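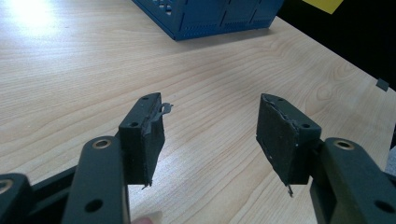 The Letter for Number 6

When Josée Sutherland came to Gristmont, she had one suitcase and a letter which was not for her. The letter was addressed to a Mr Iretti, 6 Hawthorne Street. She found it inside a second-hand coat, in the pocket with the hole, where it had slipped down into the lining. The stamp was old. The envelope was still closed.

She could have thrown it away. Her sister told her to do this on the telephone, two times. But Josée had worked for many years in the post office in Civlow, and she did not know how to throw away a letter.

The bus took her as far as the church. After that she walked up the hill, and it was a long hill. It was May and all the gardens smelled of cut grass. An old woman was washing her front step.

"Is this Hawthorne Street?" asked Josée.

"It was," said the woman. "Now they call it something else. Whom are you looking for?"

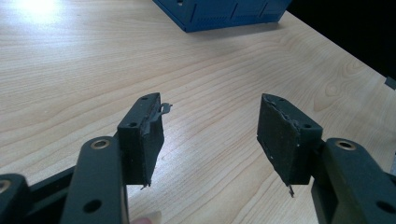 Josée showed her the envelope. The woman dried her hands on her apron for a long time before she took it. She read the name, and then she turned the letter over and read the back, although there was nothing written on it.

"He lived here until the winter of the big snow," she said. "He waited every morning for the postman, at this gate. We laughed at him a little. I am sorry for it now."

"Is he dead?"

"No, no. He moved to his daughter. She has the bakery by the river. He sits in the window and he complains about the bread."

Josée looked down the hill she had just climbed. The river was at the bottom, behind the church, very near to the place where the bus had left her. 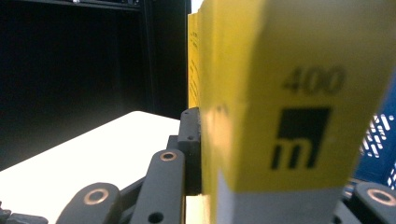
"You will drink some tea first," said the woman. It was not a question, so Josée sat down on the dry end of the step and put the letter on her knees, with the name facing up.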